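연극 〈트롤포트〉 소극장 재공연 관람 기록. 스포일러 있음. 조명과 음향 위주로 적고 배우 개인 평은 생략함. (1/18)

극단 볼라흐(Wolach)의 2인극. 인터미션 없음. 초연은 398석 중극장, 이번 재공연은 그보다 훨씬 작은 블랙박스. 같은 희곡, 같은 연출인데 체감상 다른 작품에 가깝다. 이유는 아래에서 순서대로 적는다. (2/18)

줄거리 요약. 항구 도시 트롤포트의 여관 602호. 폐업 전날 밤, 객실 정리를 맡은 여자와 퇴실을 거부하는 장기 투숙객 블라드. 두 사람은 객실 비품 목록을 함께 작성한다. 목록에 실제로 방에 없는 물건이 하나씩 끼어들기 시작하는 것이 1막의 동력. (3/18)

희곡의 구조는 단순하다. 목록 작성, 항목에 대한 이의 제기, 정정. 이 3단 반복이 장면마다 조금씩 변형된다. 초반에는 이의 제기를 여자가 하고 중반부터 블라드가 한다. 정정은 끝까지 여자의 몫. 펜을 쥔 사람이 바뀌지 않는다는 점이 권력 관계를 설명하는 거의 유일한 장치다. (4/18)

초연에서는 이 장치가 잘 보이지 않았다. 펜이 작고 객석이 멀었다. 이번에는 둘째 줄에서 봤는데 쓰는 동작과 쓰는 척하는 동작이 구분된다. 블라드가 불러 주는 항목 가운데 여자가 쓰지 않고 넘기는 것이 있다. 대본에 있는 지시인지 배우의 선택인지는 확인하지 못함. (5/18)

조명. 초연의 상부 사광 위주 설계를 버리고 실내 등기구를 주광원으로 썼다. 협탁 스탠드 하나, 욕실 문틈 하나. 전면 보조광은 매우 낮다. 결과적으로 얼굴 절반이 계속 죽는다. 표정 연기를 읽고 싶은 관객에게는 불친절한 설계지만 방의 크기는 정확하게 전달된다. (6/18)

다만 색온도 전환은 과하다. 블라드가 항구 이야기를 꺼낼 때마다 욕실 쪽이 청색으로 넘어가는데, 두 번째부터는 예고 신호로 읽힌다. 관객이 대사보다 먼저 알게 된다. 전환 시간을 길게 잡거나 한 번은 빼는 편이 나았을 것. (7/18)

음향. 저역 중심의 지속음이 1막 전체에 깔린다. 배의 기관음으로 들리기도 하고 건물 설비음으로 들리기도 한다. 음원이 객석 아래에 있는 것으로 보임. 의자를 통해 진동이 온다. 볼륨은 적정. 대사 명료도를 침범하는 구간은 후반 독백 한 군데뿐이었다. (8/18)
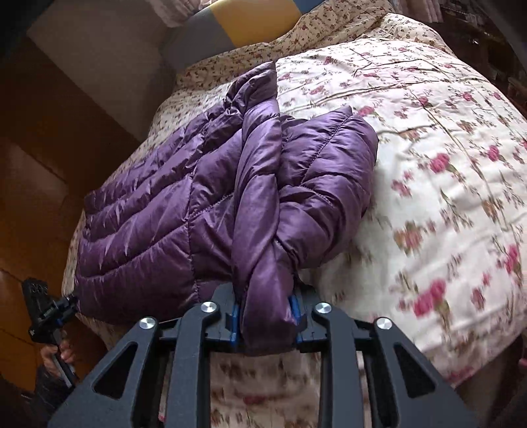 침대 위의 보라색 퀼팅 패딩

2막은 옷장 점검 장면으로 시작한다. 목록의 항목이 가구에서 의류로 옮겨 가면서 질문의 성격이 달라진다. 의자가 누구 것인지는 다툴 필요가 없지만 외투는 그렇지 않다. 여자가 처음으로 목록 작성을 멈추는 지점이고, 공연 전체에서 가장 긴 침묵이 여기에 있다. (9/18)

이 침묵의 처리가 재공연에서 가장 크게 달라진 부분. 초연은 음악을 넣었다. 이번에는 지속음까지 끊는다. 한 막 내내 깔려 있던 저역이 빠지면서 객석의 기침, 옷 스치는 소리, 극장 공조음이 전부 드러난다. 소극장이라 가능한 선택이고 효과는 확실하다. (10/18)

단점도 같은 곳에서 나온다. 공조음이 생각보다 크다. 침묵이 길어질수록 극장 설비가 들린다. 회차별로 공조를 끄는지는 모르겠으나 내가 본 저녁 공연에서는 계속 돌고 있었다. 이 장면만 기준으로 하면 출입문에서 먼 좌석을 권함. (11/18)

대본 문제. 트렐런트(Trelent)라는 이름이 2막 중반에 갑자기 등장한다. 회사명인지 선박명인지 사람인지 끝까지 특정되지 않는다. 의도적인 공백으로 보이지만 앞뒤 대사가 서로 다른 전제를 깔고 있다. 한쪽은 트렐런트에 "탔다"고 하고 다른 쪽은 트렐런트에게 "갚았다"고 한다. (12/18)

모호함과 불일치는 다르다. 두 인물이 다르게 기억한다는 설정이라면 최소한 한 번은 서로의 말에 반응해야 한다. 이 희곡은 이의 제기를 반복 구조로 삼고 있어서, 정작 가장 큰 불일치에 아무도 이의를 제기하지 않는 것은 설계 누락으로 느껴진다. 초연 때도 같은 의문이 있었고 수정되지 않았다. (13/18)

블라드의 동기도 약하다. 퇴실 거부의 이유가 장면마다 갱신된다. 처음에는 선불한 숙박비, 다음에는 기다리는 전화, 그다음에는 항구의 날씨. 각각은 설득력이 있으나 누적되지 않는다. 마지막 이유가 앞의 이유를 덮어쓰기만 해서 인물이 두꺼워지지 않는다. 배우가 목소리 톤을 일정하게 유지해 간신히 한 사람으로 묶는다. (14/18)

여자 쪽은 반대로 정보가 거의 없는데 일관된다. 이름도 나오지 않는다. 행동 규칙이 명확하기 때문. 앉지 않는다. 먼저 묻지 않는다. 블라드가 만진 물건은 바로 만지지 않는다. 이 규칙이 깨지는 순간이 각각 한 번씩 있고 세 번 모두 유효했다. (15/18)

결말. 비품 목록의 마지막 번호가 1000으로 불린다. 그 전까지 불린 항목 수와 맞을 리 없는 번호다. 초연에서는 웃음이 나왔던 대목인데 이번 회차는 조용했다. 조명이 이미 스탠드 하나로 줄어 있고 대사 속도가 느려서 농담으로 들릴 여지가 없다. 초연의 가벼운 처리가 작품에 더 맞았다고 본다. (16/18)

무대 전환은 없음. 소품 이동만으로 진행. 객석은 한 면 배치이고 하수 쪽 끝 좌석에서는 욕실 문이 가려질 가능성이 높다. 문틈 조명이 중요한 설계이므로 중앙 또는 상수 쪽 선택. 자막은 제공되지 않으며 지연 입장은 불가로 안내되어 있었다. (17/18)

정리하면 연출과 음향은 초연보다 분명히 나아졌고, 희곡의 빈 곳은 거리가 가까워진 만큼 더 잘 보인다. 장점: 2막 침묵, 여자 역의 동작 설계, 실내 등기구 중심 조명. 단점: 트렐런트 관련 대사, 블라드의 동기, 반복되는 청색 전환. 7월 말까지 공연. 대본집은 로비에서 판매 중이며 초연판과 동일한 판본이라고 한다. 2막 옷장 장면의 지문을 확인하려고 한 권 샀고, 침묵의 길이에 대한 지시는 없었다. (18/18)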